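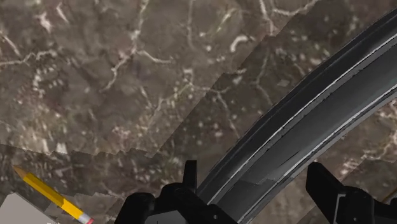
Charity bowls day, scoring notes

22 Feb 2023

The draw for the Conoscombe pairs is now fixed. Entries closed with the Carnus money in, which takes the fund to £3541 before the raffle. Pluvine have put up £400 for the winners' prize and asked that it go to the hospice if the winners agree.

Each pair plays five games of ten ends. Two points for a win, one for a draw, and shot difference settles ties. Last year we used total shots, and Piret Eglītis showed me that this favoured pairs who had met weak opponents early on.

Shamim Satti has the score cards. Please write the running total after every end, as well as the shots. I spent an evening last April rebuilding two cards that had only the final figure.

Green fees are still to be paid out of the fund.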